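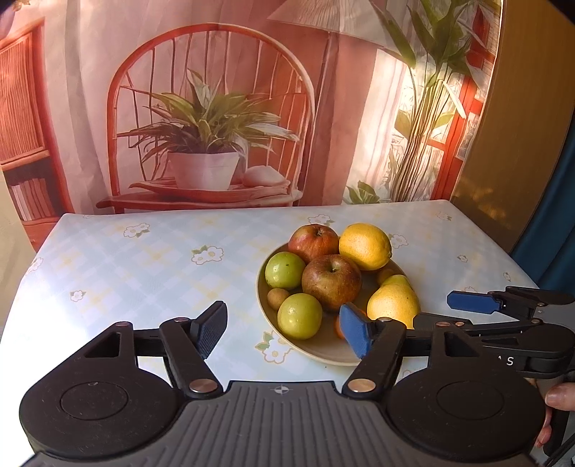 My fruit machine reels kept sticking, and the cure was a dry paintbrush and ten minutes' patience. It's an old Gumitz pub slot I bought in Gritcombe, with 11 worn symbols on each strip. Unplug it first, then brush the dust out from behind the reels - no polish, it gums up. I work at the table on a checked cloth, the pale blue and white one with the little flowers, and small screws do vanish into a pattern, so use a saucer! Dolores Schumacher swears by an egg box.

We use cookies to improve your visit. Accept

Contact | © Odatik Tips | Back to top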